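About the Tullstead Robotics Club

29/10/2019
By Stojanovska 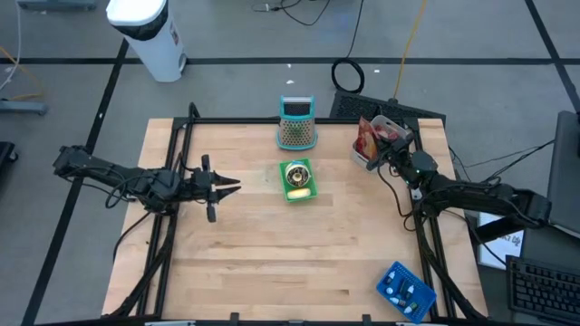 The two-armed bench on a club evening, with the right-hand gripper holding a snack packet.

We are a robotics club for pupils at Tullstead School, and if you have found this page you are probably a parent wondering what your child has signed up for, or a pupil wondering whether to sign up at all, or possibly someone from another school who would like to borrow our ideas (please do, we borrowed most of them ourselves). Whoever you are, hello, and welcome. We'll try to tell you what we do, how we do it and how to join, and if we wander off the point now and then, well, you will get used to that when you visit.

How we began

The club started one April with a cupboard key, a box of motors that had come out of old printers, and a group of pupils who had stayed behind after a science lesson and did not seem to want to go home. For the first few weeks we made things that rolled across the floor and fell off the edge of things. Then somebody's rolling thing was made to stop at the edge, and there was such a cheer that a teacher came in from the corridor to see what was the matter. I think of that as the real beginning of the club, though the paperwork has a different day on it.

We spent a long time on wheels. Line followers, maze runners, a sort of tug-of-war machine that took up most of a term and a good deal of tape. They were good fun and the younger members still start there. But the older ones kept asking the same thing, which was whether a robot could tidy up, or lay a table, or put the shopping away, and wheels on their own are not much help with any of that. You need something to pick things up with. So we began to save, and hold cake sales, and write letters, and after what felt like a very long while we had our first arm. The second came a good bit later, and that was when things became interesting, as two arms can do a great many jobs that one can't, and can also get in each other's way in a great many new and surprising fashions.

The bench

Most of our work now happens at what everyone simply calls the bench. It has a butcher-block wooden top inside a black metal frame, with an arm at either side, each with a gripper on the end. The arms face each other across the wood, so there is a stretch in the middle that both can get to, and that middle stretch is where most of the arguments take place, both between the arms and between the pupils.

We work with ordinary household things. A box grater is a favourite, being tall and an awkward shape and quite easy to knock over. Trays and baskets give the arms somewhere to put things into and take things out of. Snack packets are harder than anybody expects when they first join! A packet bends and slides and crackles, and it is never quite the same shape twice, so a grip that was perfect on one go may be hopeless on the next. New members nearly always ask to begin with the packet, and we nearly always let them, and then they go and practise on something with straight sides for a fortnight and come back to it.

The floor round the bench is marked out with black tape. Please mind the cables when you come to visit, there are rather a lot of them.

What a session is like

We meet after school, twice a week in term time. The first part of each session is talking. We go over what went well and what didn't last time, and each pair says what they would like to try. Then we set out the objects, and one pair takes the bench while the others work on their programs, or build, or read, or (let us be truthful) have a biscuit. Everyone gets a turn at the bench, however new they are.

A turn goes more or less like this. The pair decides on a job, something small, such as lifting a packet and putting it in the basket. They say out loud what each arm is going to do before anything moves. One of them runs the arms and the other watches with a hand near the stop button, and then they swap. Afterwards they write it up in the logbook. We are rather fussy about the logbook. It is a plain ruled book, it lives on the shelf by the door, and at the last count it had 252 entries in it, going from the very grand ("The Great Unpacking, fourth attempt") to the very short ("No"). Pupils who left us for college have come back and asked to look up their own pages, and we are always happy to get it down for them.

We do spend a lot of time getting things wrong. A parent asked me at an open evening how often a job works the first time, and the fair answer is hardly ever. Children who are used to getting ten out of ten can find that hard to begin with. Give it a few weeks and most of them are quite cheerful about it, and will tell you at supper in great detail why the gripper closed too soon.

The Priderham Cup

Each year we enter the Priderham Cup, a friendly competition between clubs in our part of the county. Teams are given a table of everyday objects and a list of jobs, and they have a fixed time to do as many as they can. The list is kept secret until the morning, so there is no sense in practising one thing over and over, and this suits us, as we have never managed to practise one thing over and over without somebody changing it.

The first year we came last. We had a lovely banner. The year after that we did a little better, and last time we came home in second place with a small glass trophy, now in the front hall beside the netball shield. There were 9 clubs there in all, some of them from much bigger schools, and our team was very proud, as were those of us sitting at the back chewing our scarves.

This year's team is getting ready on the bench. They have chosen to spend the autumn on jobs that use both arms at once, which means holding a thing steady with one while the other does something to it, or passing an object over the middle from left to right. Passing looks so easy when people do it. You let go when you feel the other person has got hold, and you never think about it. An arm has to be told when to let go, and working out how to tell it has kept four very bright teenagers busy since the summer.

Humard

I ought to explain Humard, as your child is bound to mention it. Humard is the name of our control program, the one that tells the arms what to do. It was written by pupils, starting from the examples that came with the first arm, and it has been added to by every year group since. Parts of it are beautiful. Parts of it are held together with comments such as "do not touch this, sorry". Each September the new members are given a copy to play with, and are asked to find one thing they don't understand and one thing they could make a bit clearer. By Christmas most of them have made a change that is still in it.

The name came from a mistyped label in the first year, and by the time anyone noticed, it had stuck.

You do not need to know any programming to join. We would rather like it if you didn't worry about that at all. Some of our best members came to us for the building, or the drawing, or because a friend was coming and there was a lift home. There is plenty to do with a screwdriver and a sharp pencil, and the programming tends to creep up on you.

Keeping safe

Hair is tied back, sleeves are rolled up, and ties come off. Hands stay outside the frame whenever the arms are switched on. There is always a member of staff in the room, and the bench is never run without one. Every pupil goes through the safety talk before a first turn and again each term, and the old hands are by now able to recite it along with us, in funny voices if we let them.

Joining, and what it costs

The club is open to everyone from Year 7 upwards. There is no test and no interview. Come along to any session, stay as long as you like, and if you enjoy it, ask for a form. We charge 2 pounds a term, which goes on tape, cable ties, spare gripper fingers and biscuits, and if that is at all difficult, please have a quiet word with the school office and no more will be said about it. Trips to the Cup are paid for out of the cake sales, so we would be very glad of cakes.

If you have things at home that you no longer want, we may well be able to use them. Plastic tubs, baskets, kitchen tools without sharp blades, old keyboards that still work, clean jars with their lids. Please ask before you bring anything large. We were once given a wardrobe.

Visiting

Parents and carers are welcome to drop in during the last half hour of any session, once you have signed in at reception. We also hold an open evening each spring, when the pupils run the bench and you can have a go yourself, under supervision from an eleven-year-old who will be very patient with you. Other schools who are thinking of starting a club are welcome too, and can write to us through the office. We are glad to share our job lists, our safety talk and as much of Humard as you can bear to read.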